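Undel Festival – Frequently Asked Questions for Artists and Visitors

The answers below apply to all venues and all programme strands of the Undel Festival of New and Experimental Music. Questions about a particular concert should be sent to the box office, which is open from 10 am throughout August.

General

What is the Undel Festival?

Undel is an annual festival of contemporary, improvised and electronic music, held every August in the old harbour quarter. Concerts take place in three halls within walking distance of one another: the Zorner Hall, the Foment Room and the chapel on Quay Street. The artistic director is Valentin Nistor.

How large are the venues?

The Zorner Hall holds 500 people standing or 300 seated. The Foment Room holds 300 standing and is not used for seated events. The chapel has fixed pews and a licensed capacity of 53, including the performers. Tickets for the chapel are therefore sold separately and are not covered by the festival pass.

Does a festival pass guarantee entry to every concert?

No. A pass admits the holder to any concert in the Zorner Hall or the Foment Room, subject to capacity. We advise pass holders to arrive 30 minutes before the advertised start. Once a hall is full, admission is on a one-out, one-in basis at the discretion of the door staff.

Tickets

Can I return or exchange a ticket?

Tickets cannot be returned unless a concert is cancelled or moved to another date. Single tickets may be exchanged for another concert of the same or lower price up to noon on the day of the performance. The difference in price is not refunded.

What happens if an artist withdraws?

The festival reserves the right to change the programme. Where one artist on a shared bill withdraws, the concert will go ahead and no refund is payable. Where the only artist on the bill withdraws and no replacement is found, tickets are refunded in full to the card used for the purchase.

Are concessions available?

Reduced-price tickets are available to students, people receiving unemployment support and visitors over the age of 65. Proof of entitlement must be shown at the door. Companions of visitors who need assistance are admitted free of charge, but a companion ticket must be reserved in advance by telephone or e-mail.

May children attend?

Children under 14 must be accompanied by an adult. Some concerts are very loud or include strobe lighting – these are marked in the printed programme and on the concert's own page. Ear defenders for small children can be borrowed from the cloakroom against a deposit.

At the venue

Is there step-free access?

The Zorner Hall and the Foment Room have step-free access from the street and accessible toilets on the ground floor. The chapel has four steps at the main door. A ramp can be put in place if the box office is told of the need by noon on the day before the concert.

May I take photographs or make recordings?

Photographs without flash are permitted unless a notice at the door states otherwise. Audio and video recording is not permitted in any of the halls. Accredited press photographers may work from the side aisles during the first three pieces, or the first ten minutes of a continuous set.

Is food and drink allowed?

Drinks bought at the bar may be taken into the Zorner Hall and the Foment Room in the reusable cups provided. No food or drink other than water may be taken into the chapel.

For artists

How do I apply to perform?

Applications for the open strand, known as Kamolrat, are accepted through the form on the festival website. Please supply two recordings, a short description of the proposed performance and a full technical list. Applications by post are not considered. All applicants receive a written answer, although we regret that individual comments cannot be given.

Does the festival pay a fee?

All performers in the programme, including those in the Kamolrat strand, receive a fee and standard-class travel. Accommodation is provided for the night of the performance. Additional nights are at the artist's own cost and should be arranged directly with the hotel.

What should the technical list contain?

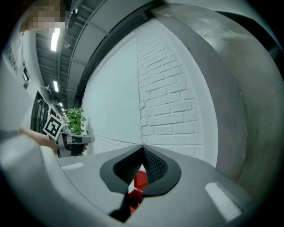 The technical list should name every instrument, pedal, loudspeaker and computer that the artist intends to bring, together with its power needs and the space it takes up on stage. Home-built and adapted equipment is welcome and should be described in plain terms, so that the stage team can plan for it. A suitable entry might read "grey housing, black V-shaped mount with two textured pads meeting at a point". Entries such as "various objects" will be sent back for more detail.

What equipment does the festival supply?

Each hall has a house sound system, a mixing desk, stage monitors and a standard set of microphones and stands. The Zorner Hall also has a grand piano, tuned on the morning of each concert in which it is used. Prepared piano techniques are permitted only by prior written agreement with the technical office.

How long is the sound check?

Each act is allotted 30 minutes. Artists who arrive late will have the remaining part of their own slot – it cannot be extended at the expense of the next act. Longer sound checks for multichannel works must be requested when the contract is signed.

Can artists sell recordings at the venue?

Yes. A table is available in each foyer from the time the doors open. The festival takes no commission, but artists are responsible for their own staffing and change. Boxes may be stored in the production office overnight and must be collected before noon on the following day.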